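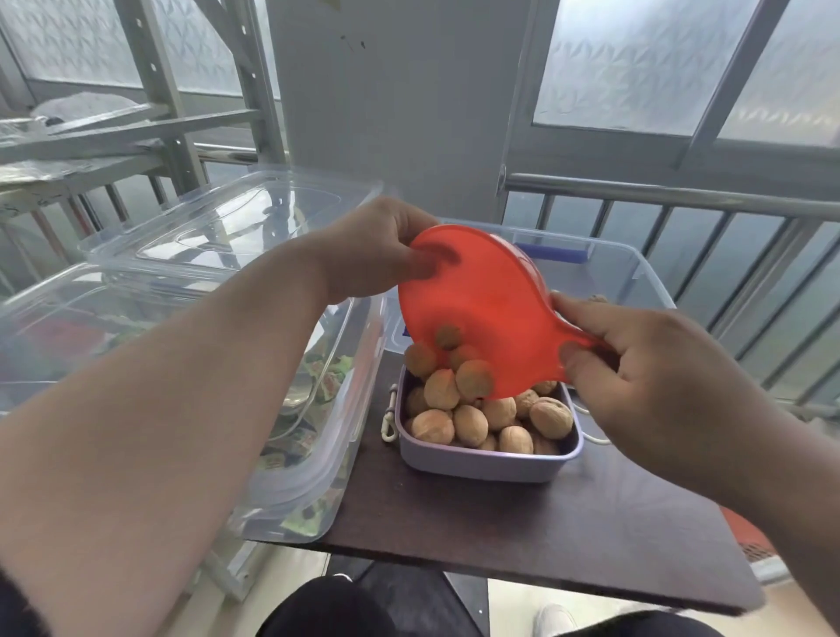 When the timestamps drifted

I lost most of September to a fault that should have taken an afternoon to find. I'm writing it down while I still have the notes, mostly for myself.

I've been working on pouring for a while now. The arm is a Berkico, the smaller one, and the controller software is Fimach. The job is to tip a scoop of something into a container and stop before it overflows. Liquids get most of the attention in pouring work, but I wanted lumpy things, and walnuts are a good test. They don't flow. They sit there until the scoop is steep enough and then several of them go at once.

The arm learns from recordings of a person doing the same job, seen from above, along with the wrist angle over time. When I do it by hand with the orange scoop, I put one hand on the handle and the other on the top edge. The arm only has one hand, so I keep the wrist angle and throw out the rest.

By the end of August the arm was doing well. Then one morning it started pouring late. It would hold the scoop over the container, wait, and dump everything in one go. Walnuts hit the rim and went on the floor. On the third try it swung the wrist so hard the scoop struck the side of the container and pushed it off the table.

That third one is the part that bothered me. I was standing closer than I should have been, with my hand out, because I had gotten used to catching strays. The arm is not large, but the wrist was moving much faster than it had any reason to. I hit the stop and left it off for the rest of the day.

What I checked first, in order:

The gripper. I thought the scoop was slipping in the fingers. I put fresh tape on the handle and marked it with a pen line. The line did not move.

The wrist joint. I ran it through its range with nothing in the gripper. No odd noise, no lag.

The load. Walnuts vary, so I weighed the fill before each run. The late pours happened with light scoops and heavy scoops.

The model. I went back to the older one from Atberg, the shared lab where I rent bench time. It had never done this. It did it now.

That last result should have told me more than it did. If the old model fails the same way, the model isn't the problem. I spent four more days on the model anyway. I retrained it twice. I had 2848 recordings in the full set and I went through 1168 of them by eye looking for bad pours. I found a few sloppy ones and took them out. It made no difference.

The real fault was the clock. The computer that reads the camera and the computer that drives the arm each keep their own time, and a small service keeps them matched. I had updated the camera computer and the service had not come back up after the restart. The two clocks had been drifting apart since then. When I finally compared them, they were 1123 milliseconds off.

So the arm was looking at pictures more than a second old. It saw a full scoop and an unfinished container, and it kept tilting. By the time it saw walnuts falling, they had already fallen. The hard swing came from a catch-up rule in my own code. If the wrist is behind where the plan says it should be, speed up. I had never put a ceiling on it.

Changes I made:

The arm will not start unless the two clocks agree to within 10 milliseconds. It checks again during each run and stops if they don't.

The wrist has a hard speed limit set in the Fimach controller, outside my code, where I can't forget it.

Any camera frame that arrives too old is dropped. If too many are dropped in a row, the arm holds still.

I stand behind the tape line. Strays can stay on the floor until the arm is off.

I also moved the stop button. It used to be on the far side of the bench, past the arm, so reaching it meant leaning across. Now it's on the near corner and I can hit it without looking.

After that I put the old model back on and ran the walnuts again. It poured on time. The newer model did too, and was a little smoother at the end of the pour, so I'm keeping that one.

Next is the Navaratnam feeder, which needs the same clock check. I haven't looked at how it keeps time yet. I'm doing that before I plug it in.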